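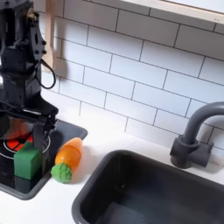 Toy kitchen with stovetop and green cube.

PLIMIS TOY LIBRARY OPENS IN DULLPORT, LATE FEES SET AT NOTHING

Dullport, 22nd September. Plimis, the toy lending library, opens its first permanent branch today in the former Cadwaladr shoe store on the harbor side of town. The shelves hold 592 toys. Several of them make noise, and those are kept at the back.

The idea is simple enough to explain to a tired parent. Members borrow up to four toys at a time, keep them for three weeks, and bring them back, ideally with most of the pieces. There are no late fees. Plimis tried charging them during its trial run in February and found that people would sooner keep a xylophone forever than admit they had kept it for a month.

The trial ran out of a single room above the Dullport laundromat and signed up 100 families. Between them they took out 800 loans. Pretend food was requested more than anything else, well ahead of trains.

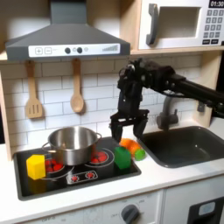
Puzzles did less well, partly due to a 2,000-piece view of a gray lake that has been borrowed once and was returned the same afternoon. It remains available.

The new branch was fitted out with a grant from Grillent, the Dullport shelving manufacturer, which also supplied the shelves. Plimis describes the selection process as short.

"We looked hard at what makes children happy and what makes adults step on things in the dark, and it is the same list," Plimis said in a statement. "We have decided to lend it out anyway."

Toys are cleaned and checked for missing parts between loans. Anything beyond repair goes into a bin marked "Crafts," from which it tends to be borrowed again.

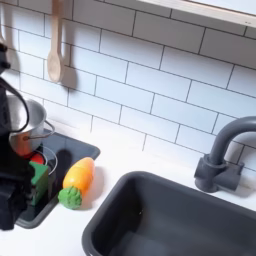 Joining Plimis

Membership is free to anyone living in Dullport and requires proof of address. It does not require a child, and Plimis does not ask. Forms are available at the front desk, next to the old shoe-fitting stools, which came with the building and are not for loan.

Press inquiries: Plimis press desk, Cadwaladr Building, Dullport.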